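Clurkside Bench Kit - desktop assembly practice set
131 shares | 7 comments

The Clurkside Bench Kit is a practice set for people learning to take apart and rebuild a desktop computer. It is supplied to training rooms, repair courses and anyone who needs to teach the same few steps many times over without wearing out good stock.

Each kit has two main parts. The first is a used Dell desktop, opened up and cleaned, with the power supply, motherboard and CPU cooler in place. The second is the Ginent board, a flat grey mock-up of a motherboard that fixes to an upright wall or panel. Learners practise on the mock-up first and move to the real machine when the instructor is satisfied.

The Ginent board carries simplified versions of the shapes a learner will meet inside a case. There is a large open square socket in the upper-left corner, smaller square blocks along the same edge, raised bars, and a long slot strip with a blue centre and gold-coloured contacts. The layout is not a copy of any one motherboard. It is made for handling practice and has no working circuits.

A CPU is included for use with the mock-up. It is a retired part and is not warranted to run. Hold it by the edges and keep fingers off the contact side, the same as you would with a live one.

The power supply in the Dell is an 80 PLUS Bronze unit. Leave the label on. We get asked about this, and yes, reading the certification marks is part of the first lesson in the workbook. The small inspection stickers can stay too. 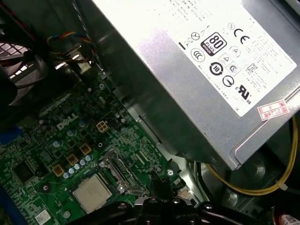
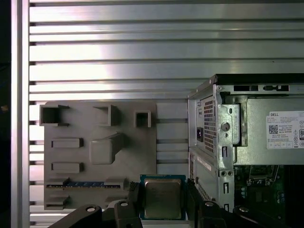 Irén Oláh

Setting up

Fix the Ginent board to something rigid at about elbow height. A slatted metal wall works well, as does a workshop panel. Stand the desktop beside it so both can be reached from one position. Allow 960 mm of clear width for the pair.

Unplug the desktop before opening it and leave it unplugged for the whole session. The power supply is a sealed unit. Learners may remove and refit it but must not open its housing under any circumstances.

Fan wires are the part most often damaged. Pull on the connector, never on the wires, and check they are clear of the blades before closing the case. Spare fan leads can be ordered by the packet - ask for item 627.

Servicing

Kits returned for service go through the Juhász workshop, where Győző Nyitrai looks after the mock-up boards. Please take the CPU out and pack it separately. Turnaround is seven working days, longer in June when the colleges send everything back at once.

Replacement workbooks are sold through Cikgate. Older workbooks can still be used with the current board, although the page on slot strips shows the previous colour.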